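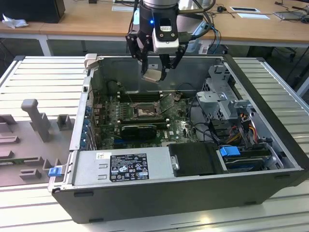
Dimas Sinaga wrote in after the December page to say egg cartons are useless for screws, they tip over the minute you lean on the bench, and he's gone over to a muffin tin. Fair enough. Muffin tin is better. Heavier too.

Posted Feb 6, 2021 by Ko

Small parts, then. Screws, washers, springs, those little plastic feet. Notes from a winter of taking things apart in the house and mostly getting them back together.

Before you start. Clear the whole surface, wipe it down. Old light-colored towel under the job if it's anything with springs. Dark towel eats black screws, I lost one for 27 days that way and it was in the hem.

Muffin tin goes left to right in the order things come off. First cup, first screws. Refitting, go right to left. Doesn't matter what you're fixing — toaster, vacuum, drawer runners. If you get called away stick a bit of tape over the top and write on it what it is. I have a tin from last spring that says "NOT the lamp" and that's all it says.

Long screw in a short hole is how you split a drawer front. So if one side of a thing takes different lengths, poke them thru a piece of cardboard in the same pattern as the holes. Cereal box is fine. Draw the outline of the lid first.

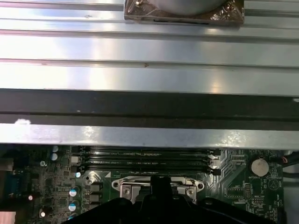
Same goes for cupboard hinges. Take the doors off one at a time and keep each set in its own envelope, with the door number in pencil on the envelope and on the top edge of the door where it won't show. We did all of ours before painting and the only two that hang crooked are the ones where I got lazy.

Stuck screws. Right size driver first, most of the stuck ones are just the wrong driver. Push hard, turn slow. Wide rubber band between driver and screw if the head is going. Penetrating oil and leave it overnight if it's rusty. I use the Drando one but the hardware store's own can is okay.

Magnets. A strip of magnet along the back of the bench holds your bits and the screwdriver you always put down somewhere stupid. Mine is a Jasholm knife rack from the kitchen, 52 cm. Won't hold brass or most stainless, so don't trust it with everything.

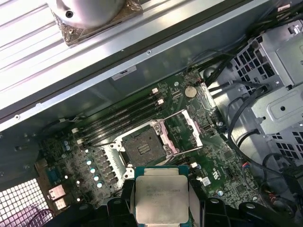

Dropped something? Stop. Don't move your feet. Flashlight flat on the floor and look for the long shadow. If that fails, old stocking over the vacuum hose with an elastic band, go round slowly, turn it off over a bowl. Found an earring back and two Wivamard shelf pins doing that, and I wasn't looking for ether.

Spares. Baby food jars, lids screwed to the underside of a shelf. Keep it to stuff you really use. I had 66 jars at one point, mostly full of picture hooks. Cut it down to one shelf. Bulk box of 800 wood screws was a mistake also — wrong length for nearly everything we own.

Rough parts need sanding? Wrap the paper round a paint stirrer. 800 grit for the last go over, a drop of water if it's metal. Wipe dry.

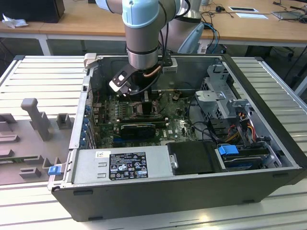
Computer tower on its side, side panel off.

Last bit, take a phone picture at every stage. Boring but do it. Hand in the picture pointing at the bit you'll forget. Delete them after or you'll be scrolling past vacuum guts to find the birthday.

Next time, squeaky stairs.

Home Kitchen Workshop Laundry Ask

Contact | © 2021 | Back to top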